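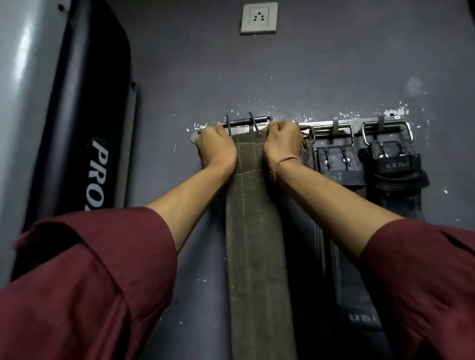 Referral to Narkstead clinic, do I need a new one?

My family doctor referred me to the Narkstead clinic for my knee back in August. Before I got a slot they moved orthopedics over to the Lozano building. The front desk says my referral is still good, but the billing line says it has to be sent again. I don't want to get stuck with a $976 bill like last time. Who is right?
plunateck_174

Same thing happened to me. Call billing again and get a different person.
kneesandtoes

The two buildings may bill under different provider numbers. If yours do, your insurance can treat the old referral as being for a different place, even with the same doctor. Call the number on the back of your card and ask which location is listed on the referral. If it says Narkstead, have your family doctor's office fax a corrected one to Lozano. Mine took 2 days. Get the reference number for the call and write it down. Also ask if your deductible applies. Mine is 3,000 and I still owed part of the visit.
Prundodel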